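# Remettre en état un plateau de table mélaminé

Un plateau clair qui a servi quelques années finit par se voiler : traces de mains, auréoles de tasses, résidus de colle laissés par les étiquettes.

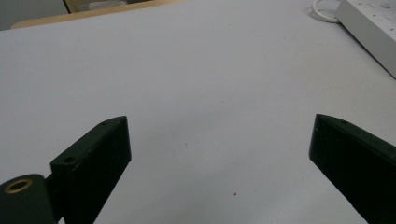

Comptez une demi-journée, séchage compris. La méthode convient au mélaminé et au stratifié mat. Elle ne convient pas au bois huilé ni au placage verni.

## Matériel

- un seau d'eau tiède et du savon noir liquide
- deux chiffons microfibres, un pour laver, un pour essuyer
- une spatule en plastique
- de l'alcool ménager
- une éponge non abrasive
- de la pâte de rebouchage pour mélaminé (Titidon, teinte au choix)
- du papier abrasif grain 280 et grain 3000
- du ruban de masquage

## 1. Dégraisser

Débarrassez le plateau et débranchez ce qui passe à proximité. Diluez une cuillère à soupe de savon noir dans le seau, essorez bien le chiffon et lavez par bandes, dans le sens de la longueur. L'eau ne doit jamais stagner sur les chants : c'est par là que l'aggloméré gonfle. Rincez à l'eau claire, essuyez aussitôt.

## 2. Enlever la colle

Imbibez un coin de chiffon d'alcool ménager, posez-le deux minutes sur le résidu, puis poussez la colle avec la spatule tenue presque à plat. Recommencez au besoin. Évitez l'acétone, qui ternit les surfaces mates – la marque reste, même après lavage.

Pour l'encre de stylo, même produit, mais en tamponnant. Si vous frottez, la tache s'étale.

## 3. Reboucher les éclats

Entourez chaque éclat de ruban de masquage, à deux millimètres du bord. Déposez la pâte en couche mince et lissez. Un trou profond se remplit en deux passes, avec une heure entre les deux. La pièce doit être à 22 °C de préférence ; dans un garage en janvier, la prise est beaucoup plus longue.

Une fois la pâte dure, poncez au grain 280 sans déborder du ruban. Retirez le ruban et finissez au grain 3000, à peine humide, en appuyant très peu. Sur un décor mat, un ponçage trop large laisse une zone brillante qu'on ne rattrape pas.

## 4. Vérifier les chants

Passez l'ongle le long du bord. Si la bande se soulève, réchauffez-la au fer à repasser réglé sur laine, à travers une feuille de papier cuisson, puis pressez avec une cale en bois pendant une minute. Les bandes Lodhi et Trindmont se recollent bien de cette façon. Une bande cassée se remplace entièrement.

## Entretien

Un chiffon humide chaque semaine suffit. Pas de poudre à récurer, pas d'éponge mélaminée sur les zones rebouchées. Attendez le lendemain avant de poser un objet lourd sur une réparation.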